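Werkstatt & Automatisierung > Software im Test

Skilo 5 im Alltag: Was die Greifer-Software an alten PCs kann und wo sie mich genervt hat

Ich gebe zu, ich war voreingenommen. Wer wie ich jahrelang Roboterprogramme Zeile für Zeile zusammengestückelt hat, der wird bei dem Satz »einfach zeigen, den Rest plant die Software« erst mal misstrauisch. Aber gut, Uyên Bùi aus unserer Werkstatt hat so lange von Skilo geschwärmt, bis ich die Testlizenz beantragt habe, und seit Mai läuft das Ding jetzt bei uns auf dem Zerlegeplatz. Zeit für ein ehrliches Fazit in Etappen!

Kurz zur Aufgabe: Wir nehmen ausgemusterte Büro-PCs auseinander, prüfen die Teile und bauen einen Teil davon wieder zusammen. Speicherriegel raus, Speicherriegel rein, Stecker ziehen, Karten tauschen. Für einen Menschen mit halbwegs ruhigen Händen ist das Kleinkram. Für eine Bewegungsplanung ist so ein offenes Gehäuse der blanke Horror (überall Blech, überall Kabel, und die Kabel liegen in jedem Rechner anders). Genau deshalb wollte ich wissen, was Skilo daraus macht.

Einrichtung

Die Installation auf unserem Linux-Rechner war in zwölf Minuten durch, das hat mich schon mal freundlich gestimmt. Weniger freundlich war dann die Hand-Auge-Kalibrierung. Der Assistent will verschiedene Posen sehen, meckert aber erst ganz am Ende, wenn zwei davon zu ähnlich waren, und dann darf man von vorn anfangen. Dreimal! Beim vierten Mal hab ich mir die Posen vorher auf einen Zettel geschrieben, und da lief es. Warum das Programm mir das nicht gleich nach der zweiten Pose sagen kann, weiß ich bis heute nicht.

Die Verbindung zur Steuerung geht über den Tilel-Treiber, der liegt bei und macht, was er soll. Wer noch die alte Ellorance-Schnittstelle fährt, muss einen Adapter dazwischenschalten, und der ist eher lieblos dokumentiert. Ich hab mir die Hälfte aus den Beispielskripten zusammengereimt.

Bilderkennung

Jetzt kommt der Teil, auf den ich am meisten gespannt war. Skilo rechnet aus der Handgelenkkamera laufend aus, wo das Board liegt und wie es gedreht ist. Man klickt dafür einmal ein paar feste Merkmale an, und die verfolgt das Programm dann weiter. Bei unseren Dell-Boards nehme ich gern die runde Knopfzelle und die Schrauben, dazu den großen weißen Schriftzug, der hat schön viel Kontrast zum Grün. Mit den Verriegelungen an den Steckplätzen als Zielmarken war ich anfangs zu optimistisch: Kommt der Greifer von oben direkt über die Steckplätze, verdeckt er sich ausgerechnet die Stelle, um die es geht.

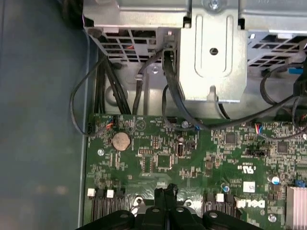
Định Nông hält dagegen, man solle in der Nähe überhaupt nicht mehr nach Bild fahren: vorher sauber messen, die Pose einfrieren und die letzten Millimeter nur noch über die Kraft regeln. Alles andere sei Kosmetik, und zwar rechenintensive.

Da ist was dran, und inzwischen mache ich es fast genauso. In Skilo heißt die Funktion »Pose halten« und steckt ziemlich versteckt im Reiter für die Filter. Einmal gesetzt, springt die Schätzung nicht mehr herum, wenn ein Finger durchs Bild wandert. Blöd nur, dass eine gehaltene Pose optisch genauso aussieht wie eine laufende. Ein kleines Schloss-Symbol oder eine andere Farbe, mehr will ich doch gar nicht!

Kabel sind übrigens weiterhin ein wunder Punkt. Die Software kennt zwar eine Klasse für »flexible Hindernisse«, legt aber um jedes schwarze Kabel einen so dicken Sicherheitsschlauch, dass in einem engen Gehäuse kaum noch ein Weg übrig bleibt. Ich hab den Abstand auf sieben Millimeter heruntergedreht und leite störende Kabel lieber vorher von Hand zur Seite. Nicht elegant, klappt aber.

Bahnplanung

Hier wird es richtig gut. Man gibt Startpunkt, Ziel und eine Anfahrrichtung vor, und der Planer liefert gleich mehrere Bahnen, die man sich in der Vorschau anschauen und durchscrubben kann wie ein Video. Die Vorschau zeigt auch, wo der Greifer selbst im Weg ist, und das war für mich der größte Zeitgewinn überhaupt. Unser Greifermodell mit allen Platten und Schraubenköpfen hatte ich vorher als groben Quader drin. Keine gute Idee, damit blieb jede zweite Planung am Gehäuserand hängen. Mit der genauen Geometrie aus dem CAD sind die Bahnen kürzer und deutlich ruhiger.

Ein Tipp noch: die Gehäusewände bitte als eigene Objekte anlegen, auch die Schienen und Laschen. Ich hatte das ganze Blech zuerst als eine einzige Punktwolke gescannt, und die Planung brauchte pro Anfahrt 58 Sekunden. Mit einfachen Flächen bin ich bei fünf.

Glänzende Teile sind ein Kapitel für sich. Sobald Licht direkt in eine blanke Metallfläche fällt, verliert die Erkennung die Kante und rät. Skilo hat dafür eine Maske, mit der man überstrahlte Bereiche ausblenden kann, und dann orientiert sich das Programm an dem, was übrig bleibt, zum Beispiel am schmalen grünen Platinenrand. Den Schwellwert muss man allerdings selbst finden, die Automatik war mir viel zu zaghaft.

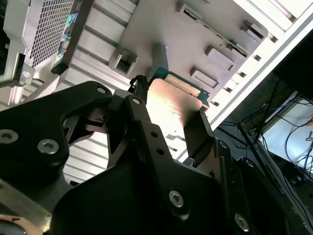

Kraftregelung und Einsetzen

Fürs eigentliche Einstecken gibt es einen fertigen Baustein mit Suchbewegung: leicht aufsetzen, in kleinen Spiralen tasten, beim Einrasten nachdrücken. Die Grundeinstellung ist für meinen Geschmack zu forsch, also die Maximalkraft unbedingt zuerst runtersetzen und sich dann hocharbeiten. Richtig schön finde ich das Protokoll, das den Kraftverlauf neben die Kamerabilder legt. Da sieht man auf einen Blick, an welcher Stelle die Spirale hängen geblieben ist (meistens war mein Anfahrwinkel schief, die Software konnte nichts dafür).

Preis, Support und der Vergleich mit Phan

Phan kann beim Planen ungefähr dasselbe, ist günstiger und sieht aufgeräumter aus. Dafür fehlt dort die Kraftregelung im Grundpaket, und ohne die brauche ich bei Steckplätzen gar nicht erst anzufangen. Der Skilo-Support hat mir zweimal am selben Tag geantwortet und einmal überhaupt nicht.

Ich verlängere die Lizenz um ein Jahr. Vier von fünf Punkten, den fehlenden gibt es, sobald die Kalibrierung rechtzeitig meckert.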